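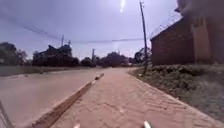 Reçu la boîte de base Trilitz de chez Kendora il y a quinze jours, trois parties au compteur, je vous livre ça en vrac parce que j'ai peu de temps ce soir.

Escarmouche, donc. 26 figurines en plastique, un livret de 202 pages (oui, pour de l'escarmouche), des cartes, deux réglettes et des dés spéciaux. Plastique correct, lignes de moule fines, sauf sur les lanciers – là faut gratter, et longtemps. Les bras des Juvura ne tiennent pas sans colle, malgré ce que dit la notice. J'en ai recollé un deux fois.

Les règles : activation alternée, un jeton par figurine, les réactions coûtent un jeton. Ça tourne bien. Première partie un peu laborieuse, on cherchait tout le temps la page des tirs en mouvement (p. 193, notez la, l'index se trompe). Deuxième partie pliée avant le diner. Raghavendra jouait les Uddin et m'a massacré au tour trois, charge de flanc, plus de capitaine, merci bonsoir.

Ce qui coince : les Uddin sont trop forts au corps à corps pour leurs points. Vraiment. Et le moral, on l'oublie une fois sur deux, trop de petits modificateurs. Un tableau récap au dos du livret aurait suffit. Les scénarios par contre, rien à dire, surtout celui du convoi.

Pour le décor, pas besoin de grand chose. Un tapis sable, deux ruines, une haie. Le jeu supporte bien les tables peu chargées, à condition de garder la règle optionnelle de poussière – sinon les tireurs font la loi.
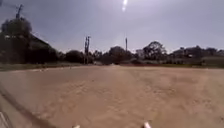 Terrain sablonneux, les arbres au fond.

Niveau peinture, sous-couche beige, un lavis brun, brossage à sec et hop. Les socles fournis sont lisses, prévoir du sable et de la colle blanche.

Bref : 15/20. Je garde, je rejoue en mars avec la campagne si le PDF sort d'ici là. Rapport de bataille quand j'aurai fini mes lanciers.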